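Paddling and Bank Fishing for Beginners
Handout 5: What to wear, what to carry, and how to pack it
Idrisa Mfaume, 3/25/24

Okay, last session I promised we'd get to clothing and I ran out of time because of the knot business (my fault, I love knots). So this is the clothing talk written down, with a few things I've added after reading your questions. Bring it with you next time, we'll be marking it up.

1. Start with the legs

Everybody wants to talk about jackets and vests. I want to talk about pants! You kneel in mud, you sit on wet rocks, you brush past thorns all morning, and your legs take most of it. For warm-weather bank fishing I like a light woven pant with a bit of stretch and a leg wide enough to roll over the knee. Cotton is fine on a dry evening close to the car. For anything longer I leave it in the drawer, as wet cotton hangs on to water for hours and rubs you raw behind the knee.

Check the pockets before you buy. Put your real phone and your real pliers in them, then squat down right there in the store. If something digs into your hip, it'll dig in a lot harder after four hours on the bank. 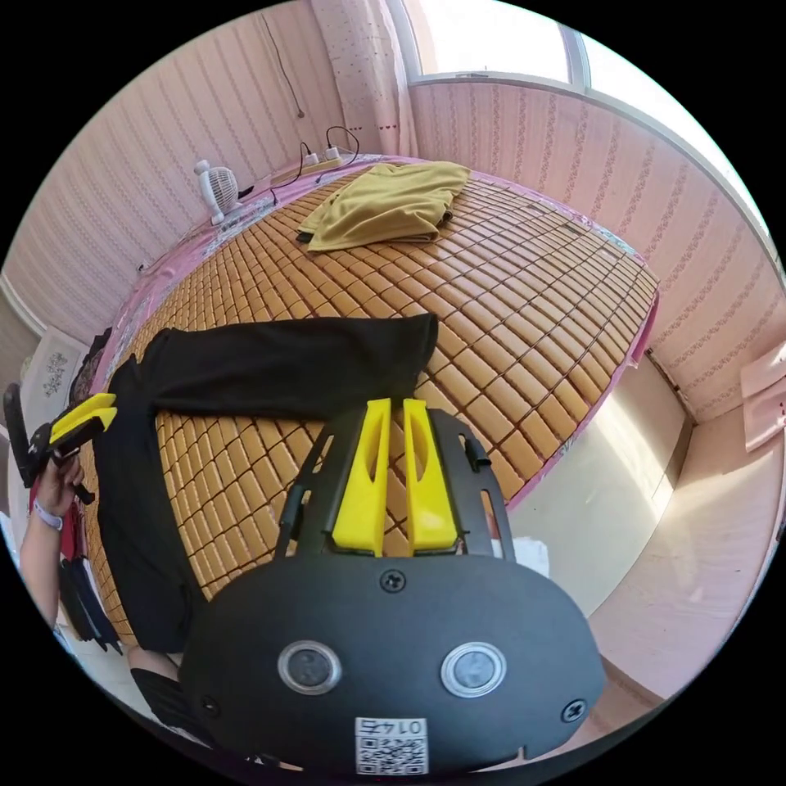
2. Layers for the top half

I still teach three layers, and I know some of you are tired of hearing it. A thin shirt next to the skin that moves sweat along, something fluffy in the middle, and a shell that stops wind and rain. What I see over and over is people buying a very expensive shell and wearing a cotton T-shirt under it. Please don't. Spend less on the shell and get a decent base shirt.

On our August trip to the Smadi it was hot by midmorning and I still used all three, because we launched before sunrise and the fog sat right down on the water. By noon I was down to the thin shirt with the sleeves unrolled for the sun. Long sleeves in the heat feel wrong for ten minutes and then you forget about them (and your arms thank you that night).

For sun, look for a shirt rated UPF 50. Polarized glasses too, and put them on a cord. I've fed two pairs to that river.

3. Packing it all

My method is dull but it works. Lay everything flat the night before, in the order you'd put it on. Tops in one place, bottoms in another, small stuff at the end. Look it over, take away one thing you know you won't wear, and then fold. Rolling saves a little room in a dry bag, folding is easier on a shell's coating if you're keeping it packed for a while, and I do a bit of both.

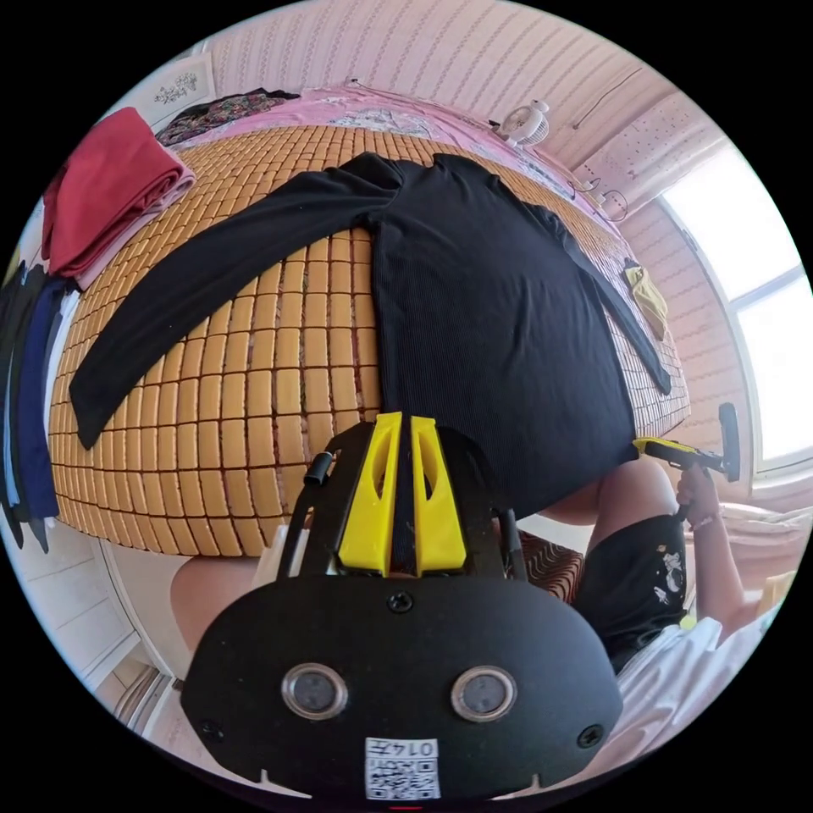

A shirt laid out flat, by daylight.

Spare clothes go in their own dry bag, and that bag stays closed until you need it. Mine is a 12 liter Vultow and it holds a full change plus a hat. Squeeze the air out, roll the top down at least three times, clip it. If you only roll it once it will leak, and you'll find out at the worst moment.

A quick word on the rest of the load. The day pack I brought to class is a Zanetti, and several of you asked about it. It's good! It's also heavier than you need for our trips. A plain school backpack with a trash bag liner will get you through this whole course, and I'd much sooner you put the money toward a life vest that fits.

4. Feet and hands

Wool or wool-blend socks, two pairs, one on and one in the dry bag. Old sneakers are okay for the bank as long as the tread isn't worn flat. No flip-flops in the boats, please, I had to fish one out of the reeds last season and its owner hobbled back over gravel.

Gloves are up to you. I like the fingerless kind for cold mornings, and I take them off to tie anything smaller than a swivel.

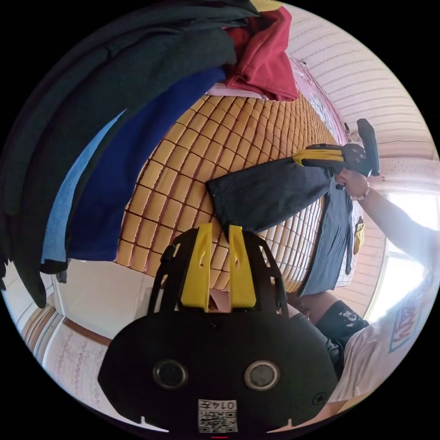 One more thing on socks while I'm at it: dry them properly when you get home. Same goes for the base shirt and the dry bag itself, which should be turned inside out and left open overnight. I once stored mine rolled up over the winter and had to throw it away in spring. The smell, oh my.

5. To do before we meet again

Read the Prornarer trail notes, just the pages on the lower landing and the portage. The landing sits at 4,000 feet, so mornings run colder than they do in town, and you should plan your middle layer with that in mind.

Write out your own clothing list, top to bottom, and put a star next to anything you'd have to buy. We'll go through the starred items together and see what you can borrow. I have spare shells in most sizes and a box of hats.

Wear the pants you plan to fish in. We're doing the kneeling cast outdoors, and the grass will be wet.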